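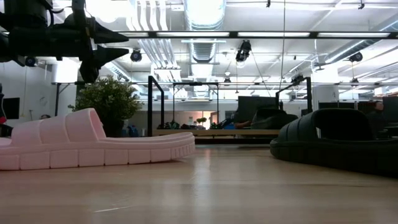

Home Ask Topics Footwear and Clothing Returns and Refunds Members Log in

Exchange refused on foam slides ordered in the wrong size
Posted by Mortimer Kincaid, 19 July 2024
563 views 2 comments Share

I would appreciate guidance from members who are familiar with the exchange procedures of online footwear retailers. In June I ordered two pairs of foam slides from a shop trading as Vetar, one pair for myself and one for my wife. The product page gave only European sizes, and I relied on the conversion chart shown beside the order button. My own pair, marked 43, is too short by nearly the width of a thumb. My wife's pair, marked 38, fits her correctly.

I submitted an exchange request through the shop's online form on the sixth day after delivery. The reply stated that my pair could not be accepted because it "shows evidence of wear." The slides were tried on in a carpeted bedroom for a few minutes and were then returned to the bag. The shop had asked for photographs of the soles, which I provided, and I believe the marks it is referring to are small shiny patches along the ridges that were present when the bag was opened.

The written policy allows thirty days for unworn goods. It does not define the word "unworn." I have the order confirmation, the packing slip and all correspondence. I paid by credit card.

My questions are as follows. Is trying on footwear indoors generally treated as wear? Should I file a dispute with the card issuer now, or is there a step I am expected to complete first? I would also be grateful to know whether this type of foam can be stretched, in the event that the exchange is finally refused.

2 answers

Answer by Veikko Vuorinen
Member level: Senior contributor, 3,015 points
Marked helpful by 38 members

Trying on a shoe indoors for the purpose of checking its size is not ordinarily regarded as wear. Most retailers that sell footwear by mail expect it. The difficulty in your case is that the policy leaves the term undefined, and the first person to read your request has applied it strictly.

I would recommend that you write to the shop once more before approaching the card issuer. Issuers commonly ask whether the customer has tried to resolve the matter with the merchant, and a clear final letter will serve you well at that stage. The letter should include the order number, the delivery date, the date of your exchange request, and a plain statement that the item was tried on indoors only. Ask the shop to identify the specific mark it considers to be wear. Mention that the patches were present on opening and that molded foam often leaves the factory with glossy areas where it touched the mold.

Request a reply within ten business days. Save a copy of the conversion chart as it appears today - shops do revise these pages, and the chart is your best evidence that you ordered in good faith. If the chart gave the wrong size for your foot length, you may have a second argument, namely that the goods were not as described.

Please check your card agreement for the time limit on disputes. It is usually counted from the statement date, but agreements differ and I would not rely on a general figure.

With regard to stretching, I do not advise it. Some members report success with warm water and a thick sock, but many foams shrink when heated, and any change to the item would end your claim to an exchange.

Comment by Mortimer Kincaid: Thank you. The letter has been sent. The chart on the page does give 43 for my foot length in inches, so I have included a printout.

Answer by Predum
Member level: New member

I had the same problem with a different shop and they gave me store credit after the second email. Slides always run small in my experience. I would order one size up next time.

Comment by Veikko Vuorinen: Store credit is a reasonable outcome, although the member should confirm in writing whether it expires.

Share Follow this question Report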